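Gonville Neighborhood Computer Project
Progress report to the Uvent Fund
July 13, 2018
Prepared by Nanna Kragh

What a spring it has been! When you agreed to support us we hoped to get used computers into homes where kids were doing their homework on a phone, and we can now report that 28 families have one. Most live in the blocks behind the Moges Street library, and word has spread so well that we have stopped putting up flyers.

The evening classes began in May and meet in the library's upstairs room. We planned on 2 groups and had to open a third right away (the beginners kept bringing their sisters and neighbors). People are learning to send email, fill in job forms and keep their passwords straight. One grandmother wrote her first message to her grandson in Utum during class and got an answer before we had put the chairs away. The whole room clapped!
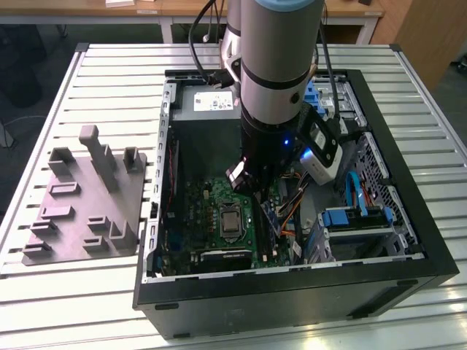 Repair has become the part of the project that teenagers ask about most. Six of them signed up for the summer course, and they are quick, careful and very proud of their work. We start them on desktop towers, which are much easier to learn on than laptops. With a case open on its side like this one, the power supply and the green motherboard are right there to point at, and the names stick after a session or so. Laptops come later, once everyone has stopped losing screws.

Spending is close to plan. We set aside $500 for spare parts and have used most of it on hard drives and memory, so we would like to move a little over from printing, where the library has been generous with its copier. Please let us know if you need a form for that.

Two things are running behind. The Spanish handouts are still being checked, and the waiting list is longer than we like, mainly for want of monitors. A local office has offered us a batch and we are arranging a van to collect them.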